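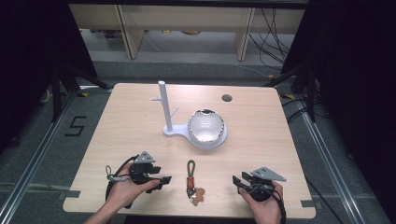

桌上的白色立架和白瓷碗

Trevthorpe杯校内模拟法庭 常见问题

先说一句,问的人太多,邮件回不过来,都写在这儿了。先看完再发邮件。还会补,顺序有点乱,见谅。

谁可以报名?
法学院在读的都行。本科二年级以上,法律硕士,法学硕士。一年级的可以来做书记员,不能上场,明年再说。交换生可以,但要确认口头辩论那周人还在学校,之前有人中途回国,队友很惨。

外院的呢?
不行。辅修法学的可以,要教务那边开的辅修证明,截图不算。

一队几个人?
2个。就2个。不接受三人队,也不接受一个人报名然后说“我自己可以打两份”。没有队友的在报名表最后一栏勾“待配对”,我们来配,配完不换。实在合不来另说,写邮件讲清楚。

怎么报?
法学院网站,学生活动,模拟法庭,在线表格。登陆以后才看得到,没登的话页面是空白的,不是系统坏了。一队只填一份,由一个人填,另一个人会收到确认邮件,点了才算数。每年都有忘记点的。去垃圾邮件里找一下。

什么时候截止?
四月,具体看网站首页那条通知,改过一次,以网站为准。当天下午五点关表格,系统自动关,五点零一分发邮件给我也没用。

说明会在哪开?
103教室。不是旧楼的103,是新楼,进门左手边走到底。中午开,可以带饭进来,走的时候垃圾带走。去不了也没关系,讲义会放到网站上,录像不一定有。

案例是什么?能先透露一点吗?
不能透露全部。合同纠纷,虚构公司,Bernlow公司诉Issa货运,争点在不可抗力条款和通知义务。一审判决、上诉理由、合同附件都在案卷里。案卷在报名截止之后统一发,所有队同一时间收到。

案卷以外的事实可以用吗?
不可以。案卷里没有的就是没有。可以做合理推论,但法官问你“这个在第几页”,你要答得出来。答不出来老老实实说案卷没有记载,比编一个强太多。

可以引用哪些法律和判例?
范围不限,不过要真实存在、能查到。每一条引用都要核对原文。我们会抽查,查到不存在的判例,整份书状按零分算。去年已经有过,不想再来一次。

用AI写书状行不行?
检索可以,找思路可以,正文不可以。提交时要签一份声明,两个人都签。声明模板在案卷最后一页。

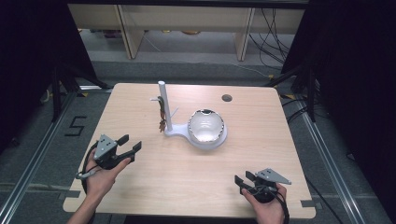 书状有什么格式要求?
A4,宋体小四,行距1.5倍,页边距用默认的,别偷偷调。正文上限写在规则里,脚注算字数,封面和目录不算。文件名用队号,不要写名字。匿名评阅,正文里面、文件属性里面都不能有名字和导师名字。文件属性最容易忘!导出PDF之前自己看一眼。

要写两方的书状吗?
不用。只写一方,抽签决定。但是口头辩论两方都要准备,初赛每队两边各打一场。所以书状写完别就把对方的论点扔了。

抽到不想要的那方能换吗?
不能。

书状迟交怎么办?
扣分,按小时扣,规则里有表。过了那张表的最后一行就不收了。病假要有校医院证明,提前说,事后补的一般不认。电脑坏了不算理由。网盘里备一份。

口头辩论怎么进行?
每队的总时间自己分配,开场前告诉书记员怎么分,告诉了就不改。上诉方可以留反驳时间,也要在开场前讲。计时牌会举,举到“时间到”就收尾,一句话说完,或者请法官允许把这句讲完。法官一般会同意,但别得寸进尺。

法官会打断吗?
会,而且会经常打断。打断是正常的,不是你讲得差。被问了马上停,先回答,再回到自己的提纲。千万别说“我待会儿会讲到”,评分表里这个是明确扣分的。

能看稿吗?
可以带提纲上去。从头念到尾分数会很难看。案卷建议贴好标签带上。手机、平板不准上台,电脑也不行。

法官是谁?
初赛是高年级学生和往届队员,半决赛开始有老师和执业律师。名单不提前公布,不要问。如果你跟某位法官有亲属、实习指导之类的关系,看到对阵表之后立刻告诉我们,会调。

多少队能进下一轮?
初赛之后取前6名。书状分和口头分合起来算,比例见规则第四部分。同分的看书状。书状再同分……还没出现过,规则里有写。

6队怎么打半决赛?
头两名轮空,另外四队先打一轮,赢的进来。对,有点绕,规则附件里有图。

穿什么?
正装。深色西装或者深色外套就可以,不用专门买。法袍我们没有,别问借。鞋子没人看,但不要穿拖鞋。去年真有。
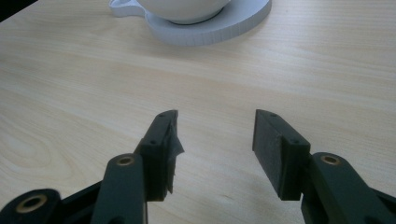 可以找老师或者学长指导吗?
报名截止前随便问。案卷发了以后,只能问程序性问题,不能请人看书状,不能请人改书状。口头辩论的练习可以找人当法官,提问可以,帮你写回答不可以。界线不清楚就来问我们,别自己猜。

对案卷有疑问去哪里提?
统一发到比赛邮箱,标题写“案卷澄清+队号”。答复会汇总成一份,所有队都能看到,所以不要在问题里暴露自己的策略。澄清只发一次,过了期限不再回。错别字就不用报了,除非影响理解,比如日期打错、当事人名字打反。

能旁听吗?
决赛可以,初赛和半决赛不行,还没比完的队员更不行。发现去听别队的,取消资格,己经写进规则了。决赛在模拟法庭厅,先到先坐,开庭后不能进出。

算学分吗?
参赛本身不算。进了校队、代表学院去Voltomham邀请赛的,可以申请实践学分,填表找教务。能不能批下来是教务的事,我们这边只出参赛证明。

校队怎么选?
决赛之后另外面试,不是冠军自动进。口头表现好但是队友没发挥好的也有机会。面试会给一个很短的案例,当场准备。愿意花整个假期写书状的人再来,这个是真心话。

差旅费谁出?
邀请赛的学院出交通和住宿,餐费自己先垫,票据留好,回来报销。校内赛没有费用,也不收报名费。

报了名可以退吗?
案卷发出之前可以,发邮件说一声就行。案卷发出之后退赛,明年不能报。队友退了你还想打的,马上联系,看待配对名单上还有没有人。没有的话只能一起退,这种情况不算你的,明年照样能报。

简历上能写吗?
能啊。写清楚是校内赛就行,写“参赛”或者名次,别写成邀请赛。

奖项?
冠亚军,最佳书状(上诉方、被上诉方各一份),最佳辩手。证书是纸质的,决赛后当场发,没来的到103领,学期结束前领走。

评分表和评语能拿到吗?
能。每轮结束之后发分数,评语在整个比赛结束后一起发。法官手写的,扫描件,字迹认不出来的我们也认不出来。分数有加错的可以提复核,只复核加总,不复核评价。

有听力、视力或者行动方面的需要怎么办?
报名表里有一栏,写上。延长时间、大字版案卷、换教室都可以安排,越早讲越好。内容只有组织组看得到,法官只会知道时间上的调整。

还有问题找谁?
Shadi Daher,比赛邮箱。走廊里拦住我问的,多半还是会叫你发邮件,因为我记不住。邮件里写队号。先看看这一页有没有。

相关内容
模拟法庭比赛规则(全文)
书状封面模板下载
往届最佳书状选读
Voltomham邀请赛校队面试说明
法律检索工作坊 报名
实践学分申请表
旁听真实庭审的注意事项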